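Selling the miner, keeping the coins

6 min read

Right. Quick one, typing this between two other jobs so excuse the state of it.

I've sold the rig. Well, most of it. Longer version below for the three or four of you who kept asking why the monthly numbers had stopped.

Started out on a pool called Keko, as most of you know. Low fee, decent dashboard, payouts when they said. Then the fee went up and the payout minimum went up with it, and for a small fish like me that meant waiting ages to see anything land. Fine if you've got a warehouse. I've got a box room and a fan.

So I moved to Furent. Setup was easy enough – new address in the config, restart, wait. Lost most of an evening to a typo in the worker name, my own fault, spent it blaming the router. After that it ran sweetly and I more or less forgot about it, apart from the noise. You never forget the noise. Shut the door, shut the other door, still there, like someone hoovering in next door's attic.

The heat was the other thing. Lovely in winter, had the radiators off upstairs. Come May it was a different story and the box room was no use for anything, not even drying the washing, which went stiff as a board in there anyway.
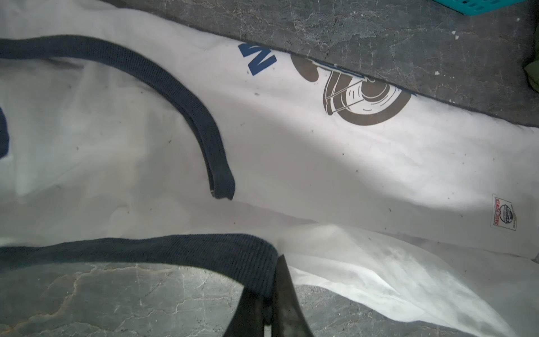

The sums

Did these properly for once, on paper, not in my head at midnight.

Power is what kills it. I'm on an ordinary household tariff, nothing clever, and I'd been telling myself the price would come back up and cover it. Maybe it will. But the difficulty kept climbing while the price went the other way, and the two lines crossed on my little chart a while back. I just didn't want to look at it.

Total spend on the whole hobby, kit and cables and that daft shelf included, not counting power: £2,659. I'd have guessed a lot less. Write everything down from day one, is my advice, even the extension leads.

On the last full month I was £73 down after power. Could have just bought coins with that money and sat in a quiet house. Obvious I know. People told me in the comments at the start and I argued with them, at length, with graphs. Sorry about that.

I did look at hosting. Salameh rent out rack space and sort the power and cooling for you, you post them the machine and watch it on a web page. The rate looked good til I read the terms. Contract is 13 months minimum, and they can switch you off if the price drops too far but you still pay for the slot. No thanks. Might suit someone with newer kit. Mine was already two generations behind, and paying to post something that heavy there and possibly back again put me off for good.

Also looked at solar for all of ten minutes. Wrong roof, wrong way round, big tree. 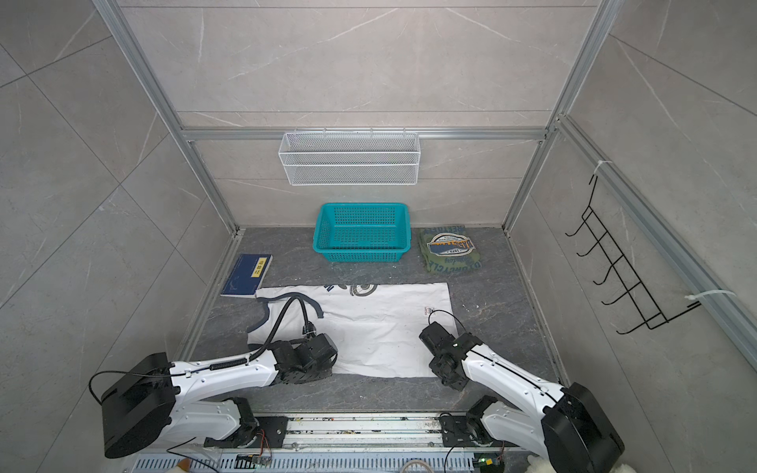
Home, Jul 22, 2018

Added this bit after the sale went through. Listed it on the Bosico forum, in the classifeds section, with a straight description: age, hours, one noisy fan, power supply included. Six replies the first evening. Two wanted it for nothing, one wanted to swap it for a graphics card and a bike. The buyer I went with asked sensible questions and paid the asking price, no haggling.

Few notes if you're selling one yourself:

Wipe your pool details first. Factory reset, then log in again and check, mine kept the backup pool address after the first reset.

Compressed air, outside, with a mask on. The amount of dust. Grey felt, basically.

Keep the original box. I hadn't. Ended up with a telly box and every old towel in the house.

Don't take payment in coins unless you're happy to wait for confirmations with a stranger stood in your hall. I took a bank transfer, which feels like cheating somehow.

What's left is one old graphics card that I'm keeping for games, and the wallet. Not selling the coins. Not buying more for now either. They've moved to a hardware wallet and the recovery words are on paper in two places – do this, please, today, if you haven't. I put it off far too long and had them in a text file on the desktop like an idiot.

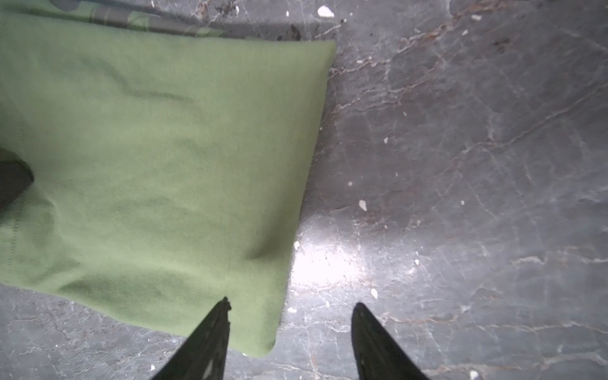

Written by the blog owner, ex-miner and part-time tinkerer

Will I mine again? Dunno. There's a smaller coin I've been reading up on that's meant to run alright on an ordinary processor, so maybe the old laptop gets a go at that over a weekend. For pennies. I'll do a post if it comes to anything, with the power meter plugged in from the start this time.

Next up is the node. Been meaning to run a full one for ages, and it's cheap, silent, and barely touches the electric. The hold up is disk space and me not having ordered the drive. If anyone's got theirs going on one of those little single board computers, tell me how long the first sync took, I've seen answers from two days to three weeks and can't tell who to believe.

Comments are open again, the spam filter was eating everything with a link in it. Should be sorted now.

Recent posts
Moving pools without losing a day
Quieter fans, second attempt
Why I stopped checking the price at breakfast
Paper backups and where to put them
Reading a hosting contract, slowly

Contact | © 2018 | Back to top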